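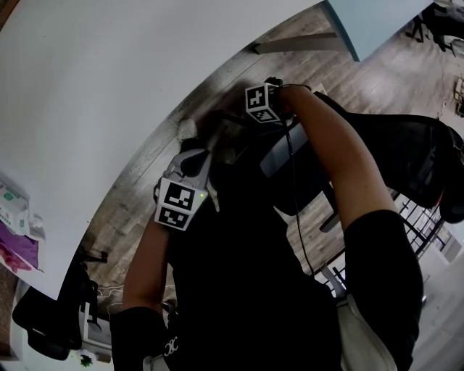
Hand-held grippers with marker cubes, next to the white table

Standora Hand-Held Gripper Pair

Hi, I'm Man-lok Liao, and I put these kits together and ship them. If you're pricing out your first data setup, start with the pair - one for each hand - and spend whatever's left on floor space!

What you get: two grippers, two marker cubes, one cable and a spare set of jaw pads. The pair is $2,018, and a replacement cube is $23 (please budget for one, they do get dropped). Orders placed by Friday go out the next week, and the box weighs 11 pounds.

I get asked a lot whether you need the Umex stand too. For table work I'd skip it the first year and buy a second cable, $19. Labs ordering more than one pair can write to me for a quote - tell me how many people will be collecting at once.

Next batch: March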